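Can a Robot Be Clever? Ask What the Software Does
Clasodano Kids, Tue 20 April

Some ads say a robot "understands" your home. Be careful with that word. A robot runs software, and software follows steps.

One part, called perception, turns camera pictures into guesses: cloth there, handle here. Another part, planning, picks the next move. Control tells every finger joint how far to bend. Soft, floppy things are hard, as their shape keeps changing. A program might do a job 900 times and still get stuck on a new wrinkle. So when someone shows you one good video, ask to see 20 more.

Two hands, one towel, plenty for the software to work out:
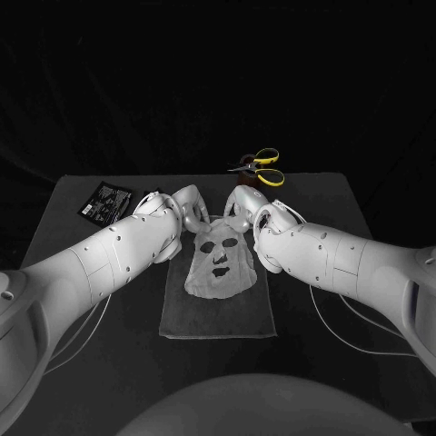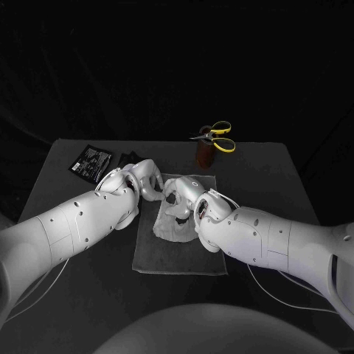
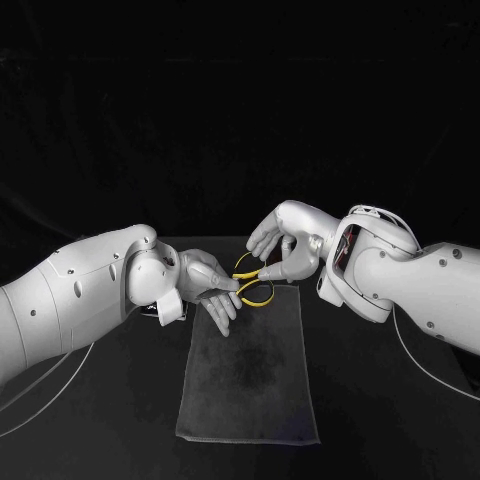
Does a robot know what scissors are for?
Not the way you do. Its software may match a shape to the word "scissors" and to a way of holding them, but it has never wanted to cut anything.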